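Informe final de la asignatura de Proyecto Urbano
Luz de calle: cómo (no) se ve de noche en el barrio de Dumora
Autora: Araba Ayaaba
Tutora: Yayra Aryee
Entregado el 08/09/2018

1. Por qué elegí este tema

Empiezo confesando que yo quería hacer el trabajo sobre parques infantiles. Tenía hasta el título. Pero una noche volvía de casa de mi prima por la calle Dastwood, me tropecé con un bordillo que llevo pisando media vida y pensé: pues mira, ya tengo proyecto. Se lo conté a Yayra en la tutoría siguiente y me dijo que adelante, pero que ni se me ocurriera escribir treinta páginas sobre un tropezón (prometido, Yayra, el tropezón se acaba en este párrafo).

Lo que quería saber era bastante sencillo: si la gente de Dumora cambia su camino de noche por culpa de la iluminación, y cuánto se desvía. Me interesaban sobre todo los que van a pie, porque casi todo lo que encontré en la biblioteca estaba pensado para conductores.

2. Cómo lo hice

Preparé un cuestionario cortito y lo repartí por los buzones de dos zonas, Dastwood y Plindley. Me devolvieron 367, que para ser papel y tener que bajarlo a la panadería me parece una barbaridad. ¡Gracias a la panadería, por cierto! También hice 20 entrevistas largas, casi todas en cocinas ajenas y con café, y caminé los recorridos que me dibujaban los vecinos, primero de día y luego de noche, con un cuaderno y unas zapatillas que ya no sirven para nada.

Para las distancias usé el plano municipal y una rueda de medir que me prestaron en el departamento. El circuito completo de Plindley me salió de 2.368 metros. Lo medí dos veces porque la primera perdí la cuenta hablando con un señor que paseaba a su perro. 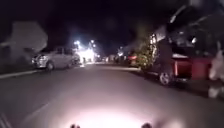

Los recorridos nocturnos fueron lo que más me costó y también lo que más me gustó. De día vas mirando portales, tiendas, gente. De noche te fijas en el suelo y en las esquinas, y vas mucho más deprisa sin darte cuenta (yo, al menos, llegaba siempre al final con la lengua fuera). Varias personas me habían contado lo mismo en las entrevistas y reconozco que no les hice mucho caso hasta que me pasó a mí.

3. Qué encontré

La mayoría de los vecinos con los que hablé tiene dos caminos a casa, el de día y el de noche, y muchos no lo habían pensado nunca hasta que les pedí que me los dibujaran. El de noche suele ser más largo. Una señora de la calle Dramani da un rodeo de alrededor de 20 minutos para no pasar por detrás del mercado, y me lo contó tan tranquila, como quien habla de comprar el pan.

Otra cosa que no me esperaba: casi nadie me pidió más farolas. Se quejaban de las que hay. Que si una deslumbra, que si otra da de lleno en el dormitorio y deja la acera a oscuras, que si los árboles la tapan en cuanto echan hoja. Un chico de Plindley me explicó que prefiere una calle con poca luz pero pareja a una con manchas muy fuertes, porque entre mancha y mancha no ve nada. Me pareció tan bien explicado que lo copié tal cual en la hoja de propuestas.

También salió mucho el tema de las persianas. Una calle con ventanas encendidas da tranquilidad aunque la acera esté regular, y en Dastwood hay un tramo largo de talleres que a las ocho ya tiene todo cerrado. Ahí es donde más gente se desvía.

4. Lo que haría de otra manera

Preguntaría la edad con más detalle, porque puse unos tramos tan anchos que luego no pude comparar casi nada. Y haría recorridos en invierno. Todo mi trabajo de campo fue con buen tiempo, y más de una vecina me avisó de que con lluvia el barrio es otro.

Mi propuesta para el ayuntamiento va en el anexo: podar antes de septiembre los árboles de Dramani y girar las farolas que apuntan a las fachadas. Las dos fichas llevan el plano con los puntos marcados a mano, perdón por la letra.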